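Gripper open day at Clandham: two hand-held units and a lot of laundry

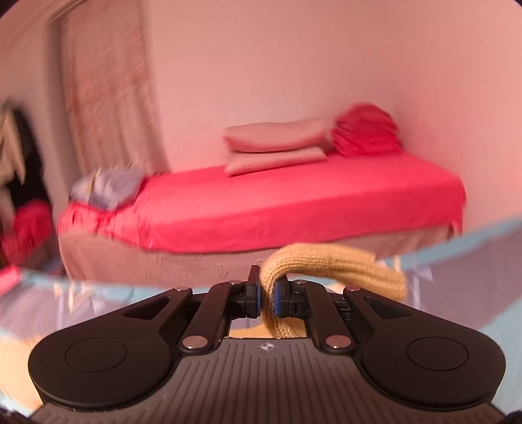
I went to Clandham in April mostly to settle an argument with myself about whether hand-held grippers are worth the bother. We already have an arm at work, and it already has a perfectly ordinary parallel gripper on the end of it. What we don't have is enough examples of soft things being picked up badly and well, and every sales sheet I've read in the past year says a hand-held unit will fix that. I'm wary of sales sheets.

The open day ran from 8 in the morning and was split between a talk upstairs and hands-on sessions in furnished rooms. I skipped most of the talk. The part I caught had a slide saying an operator could record 1000 grasps in a shift. I asked what counted as a grasp. The answer was that closing the jaws on something counted, whether or not it came up with them, and I wrote that down and underlined it.

They had 2 units to try, the Anum and the Begum. I'll take them in the order I used them.

The Anum is the lighter of the pair and the one everyone wanted to hold. It has a trigger with a short pull, and the jaws close faster than you expect. On hard objects it was fine. On a folded tea towel it pinched one layer, left the rest behind, and the whole fold came apart on the way up. I tried again slower and got the same result. The person running the room told me I'd get the hang of it, which may be so, but I have been picking up tea towels for a long time and I'd sooner the tool got the hang of me.

The Begum is heavier and my wrist knew it by the end. It was steadier on cloth, though, and it forgave a sloppy approach. Knitwear was where I saw the biggest gap between the two. A ribbed knit gives when you squeeze it, so the part in the jaws goes narrow while the loose end stays fat and swings wherever it likes. With the Begum I could feel when I had a proper bite. With the Anum I was guessing, and twice I lifted nothing at all.

What neither unit tells you is how hard you're squeezing. Your hand knows, more or less, but the recording doesn't. I raised this in both rooms. One answer was that the jaw opening is a good enough stand-in. For a block of wood, maybe. For a sock it tells you very little, because a sock will let you close the jaws nearly all the way whether you have one layer or four. The other answer was that a force sensor is coming. I've heard that one at other open days.

Next was the controller demonstration, run on a Levlow box driving a bench arm. The idea was to take a motion recorded by hand that morning and have the arm repeat it. The arm did repeat it. It also came in at an angle no one would choose if they had an elbow to look after, and it stopped for a while above the cloth before going down. I was told the pause was a safety setting. Fair enough, but a pause like that on every pick adds up, and I would have liked to see it with the setting changed. There wasn't time, apparently.

Cameras got less attention than they deserved. The wide lens on these tools takes in plenty of the room, which is handy for working out where you are, and it bends everything near the borders. I asked how they correct for it and got a decent, detailed answer, the best of the day. The lens calibration takes 40 minutes per unit and has to be redone if the unit gets a knock. Anyone planning to hand these out to a crew should put that in the budget.

Some practical notes for anyone going to the next one. Parking is poor and the sign for the side entrance is behind a hedge. Bring your own objects, as they were happy to let us try them and the supplied ones were a bit too well behaved. Wear something with short sleeves, as I caught my cuff in the linkage. Lunch was sandwiches and they ran out early.

Would I buy one? I'd rent the Begum for a month and do our own count, with a failed lift marked as a failed lift. I wouldn't take the Anum for fabric at any price I was quoted — for boxes and bottles I might think again. The Levlow controller I'd leave until someone shows it running without the pause. I've asked Clandham for the raw recordings from my own session so I can compare the two units properly, and they said they'd look into it.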